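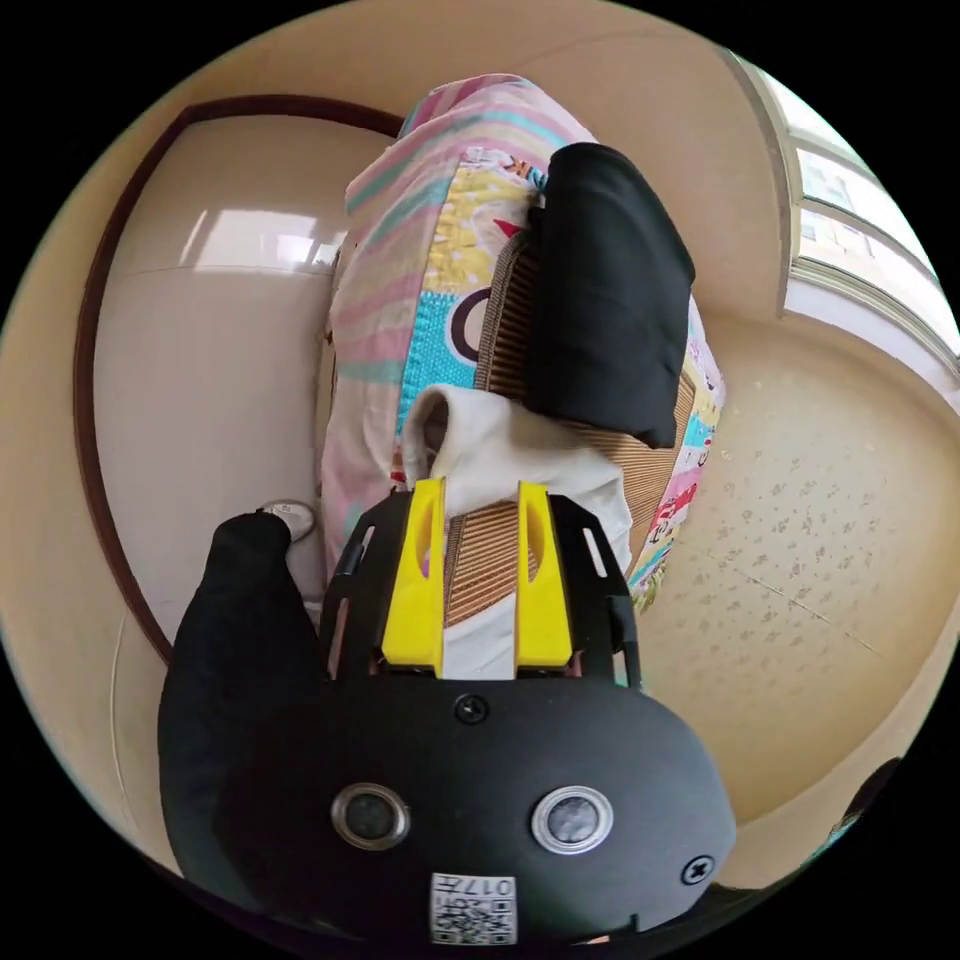 White cloth in the yellow fingers, folded black garment on the mat.

Monday went on bedroom work for the Haswood set. The task is tidying a bed by hand with the grippers, so that the policy has human examples to copy. We logged 47 episodes before lunch and kept all but eight. The rejects were mostly tracking loss, which I put down to fast wrist turns close to the mat.

The woven mat is harder than a plain sheet. Its fine parallel strips look much alike to the tracker, and thin cloth lies flat on it, so the fingers have to come in low and close slowly. 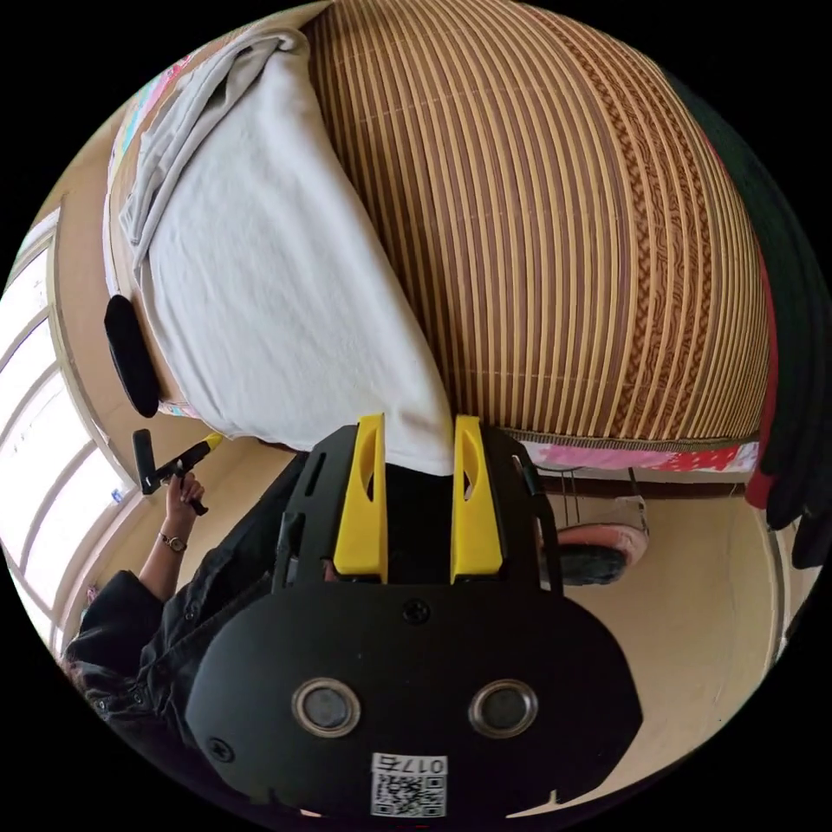
Pillows need a different grip. A corner pinch works if both tools move at the same speed; otherwise the pillow swings and the episode is no use for training. I now pause for a moment before each lift, and the cut points are far easier to find afterwards.

The Jekatley total stands at 459 episodes. Dark clothing is still under-represented, so the next 15 will be black garments only.
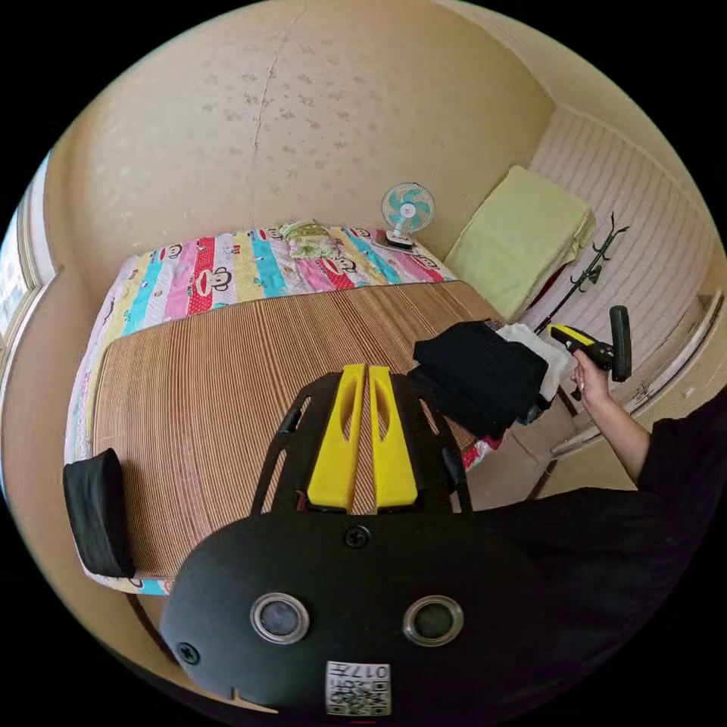
Settings for next time

Exposure locked before the first episode. Mapping pass repeated whenever the bedding changes. Labels written the same evening.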